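Folding Garments on an Unmade Bed: Effect of the Surface on Time and Fold Quality
Student project report, Housekeeping and Textile Care module

2. Method

The project compared two working surfaces for folding guest clothing during room service: a firm table and the guest's own bed. The table trials are reported in Section 3. The bed trials were carried out in a furnished room at the Hotel Trira. The sheets were left as found and were not pulled tight before work began, as this matches the state of most rooms when staff first enter.

Soft tops and light trousers in plain colours were used. Each garment was dropped on the mattress from standing height so that it fell in a heap. The task was then divided into four stages: find an edge, open the garment out, smooth it, fold it to the Nullik card size. A trial was stopped if the garment was still not open after 2 minutes. In total 36 trials were completed on the bed.

Fold quality was scored from 1 to 7 using the Dinu sheet, in which marks are lost for uneven edges, trapped creases and sleeves left outside the fold. Scoring was done from above, with the lamp on the nightstand switched off to keep shadows even.

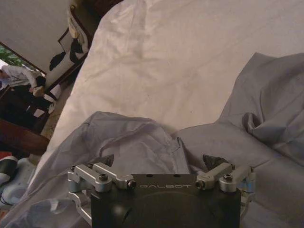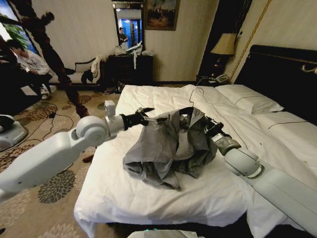
Figures 2 and 3. Grey garment on the bed, bunched and not yet folded.

4. Results and discussion

Finding an edge was the slowest stage on the bed and took over 40 per cent of the total time. On the table the slowest stage was the final fold. Two causes are suggested. First, the mattress gives way under pressure, so the cloth sinks and the lower layers are hard to separate from the upper ones. Second, creases in the sheet feel much like creases in the garment, and in several trials the sheet was picked up together with the hem.

Colour had a smaller effect than expected. Grey items stood out well against white sheets, but the inner folds of a grey heap are all close in tone and the neckline was often mistaken for the hem. White items were the hardest to place and were left out of the final average.

Lifting one corner and letting the rest hang gave a better start than spreading the heap from the middle. Smoothing by hand improved the score only when the sheet below had been flattened first. The Hirkex folding board was tried on the bed but tipped on the soft surface, and those results are not included.

5. Limits

Only one bed and one type of sheet were used. Heavier fabrics such as denim and wool were not tested.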